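Gripper notebook, Restholm bench
1 August 2021

Sunday, so I had the bench mostly to myself and finally got going on the pad comparison I've been promising Milagros since the spring. Two hand-held units, same housing, same trigger, different pads. One has the smooth silicone we've been using forever (the Derkville batch), the other has the new knit-faced ones Kiprono brought over. I'm calling them smooth and knit in the log and I'm sorry in advance to anyone who greps for the old names.

Plan was simple: 20 picks per object per pad, same table height, same hand (mine), no cheating by nudging things into place with the shell. I cheated on the first sponge and threw that one out and started over, see the crossed-out row in the sheet.

Smooth pad first. It's great on anything dry and clean, grabs the tape rolls and the plastic cups like they're glued on. Then it picks up a bit of dust and goes off fast! By the end of the cup run I was getting a slow slide whenever I tilted past horizontal. Wiped it with alcohol, came right back, so that's the same story Nassoro wrote up for the Mahawong demo. We should have a wipe every so many picks in the protocol or we're just measuring how dirty the pad is. Nassoro, what number did you use? I can't find it in your notes.

Knit pad next. Lower peak grip, I think, at least it feels that way in the fingers (no load cell today, Victor still has it on the arm rig). But it's so much more even from pick to pick. The dust didn't seem to bother it at all. Where it did badly was the thin flat stuff: the metal ruler, the ID cards, the steel washers. The weave just rides over the edge and you end up pinching air. I dropped the ruler so many times I started laughing. Fabric things were the opposite, the dish towel and the work glove came up every single time, and the smooth pad fumbled the glove more than I'd like.

Trigger feel: the smooth unit has a dead zone at the start of the pull, and I only noticed it going back and forth between the two. Could be the spring, could be the cable stretching. Opened it up, nothing obviously worn, closed it, still there. Kibet says his did this after almost 50 hours and that he fixed it by taking up the slack at the adjuster, so I'll try that before ordering anything from Skidus again. Their last shipment took forever and had the wrong screws in it.

Camera stuff. Exposure was locked for all of the object runs and the footage looks fine on a quick skim. I also wanted some clips with the gripper pointed up and out into the room, away from the table, to see how tracking holds when there's no nice textured tabletop filling the view.

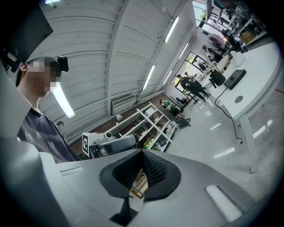 Tracking with the camera tipped up is my main worry for the new mount, way more than the pads. With the housing taking up the whole bottom half there's just less room left for it to work with, and half of what remains is ceiling. Those long parallel ribs on the white panels are exactly the kind of repeating pattern that makes the matcher hop over by one, and the tubes don't help, plus the floor is glossy enough to give it a second set of lights to chew on. The marker cube on the little gray arm is a nice fixed thing to check drift against, so I'd like to pull its pose out of every clip and plot it before we argue about the mount angle any more. I'd also mask out the shell completely. Right now the mask file is the one for the old housing and I don't trust it near the curved edge on the left.

I ran the estimator on two of the clips over lunch. The first came through clean, the second jumped sideways partway in and never recovered. Haven't looked at why yet. My money's on the ribs but it could just as easily be me swinging the thing too fast.

To do:
- take up cable slack on the smooth unit, rerun the cups
- get the load cell back from Victor
- redo the mask for the current housing
- ask Kiprono if the knit comes in a finer weave, for the ruler and cards
- marker cube pose plot, all upward clips
- decide with Milagros if we freeze the pad choice before September

Raw sheet is in the usual folder. The column marked "feel" is me being subjective, ignore it if you want.

Recent entries
Cable adjuster swap, second try
Wrist camera exposure: locked vs. auto
Notes from the Mahawong demo (Nassoro)
Load cell drift on the arm rig (Victor)
Skidus order, what came and what didn't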